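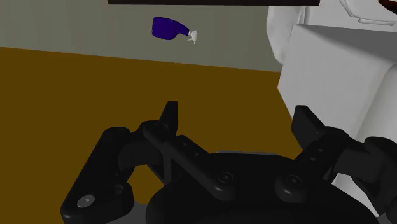 Home | Reports | Equipment | Calendar | Contact

Plant visit: Drumuter roastery open day, Skatmont

The Drumuter roastery in Skatmont opened its production floor to trade visitors on 11th November. Groups were taken through green storage, roasting, packing and the training room, in that order. The tour ran 60 minutes. Cupping was separate and required a second sign-up sheet at the front desk.

Green storage is a single hall with racking on both long walls. Bags are held on pallets by lot, with a moisture reading taken on arrival and again before roasting. Lots that have drifted between the two readings go back for a sample roast. Capacity is 3,000 bags. The hall was well below that on the day, as the October arrivals had already been drawn down for the holiday blends.

Roasting is done on 3 drum machines, all gas-fired. Two run the house blends on fixed profiles. The third is kept for single-origin lots and contract work, and its profiles are adjusted by hand. The operator logs charge temperature, turning point, first crack and drop temperature for each batch. Color is measured on ground samples after cooling. A batch outside tolerance is held on a marked cart and is not blended back in without a cupping.

The destoner sits directly after the cooling tray on the first two machines. On the third it is a stand-alone unit, and beans are moved to it by bin. Visitors asked about cross-contact between decaf and regular lots. Decaf is run last in the shift, followed by a purge batch that is discarded.

Packing has one line for retail bags and one for wholesale. The retail line, supplied by Prosser, was running at 1,000 bags an hour with a nitrogen flush. Residual oxygen is checked at start-up, after each film change and at the end of the run. The wholesale line was stopped for a change of sealing jaws, so we saw it with the guards open and were able to look at the dosing head.

The training room has four espresso stations and a brew bar. Water comes from a reverse osmosis unit with remineralization, and hardness is posted on a board by the sink. Demard grinders are fitted at every station. The demonstration compared one espresso at three grind settings with dose and yield held constant. The coarsest shot ran fast and was thin and sour, as expected. The middle setting was the only one I would have served.

The cupping covered five washed coffees and one natural, all roasted the previous day. Scoring was informal. Two of the washed lots were hard to tell apart at that age, and a longer rest would have been useful.

Parking is at the rear of the building. Closed shoes are required on the floor, and hairnets are handed out at the door. Trade visitors can ask for the batch log template at the desk.

Contact the editors | Copyright, all rights reserved | Back to top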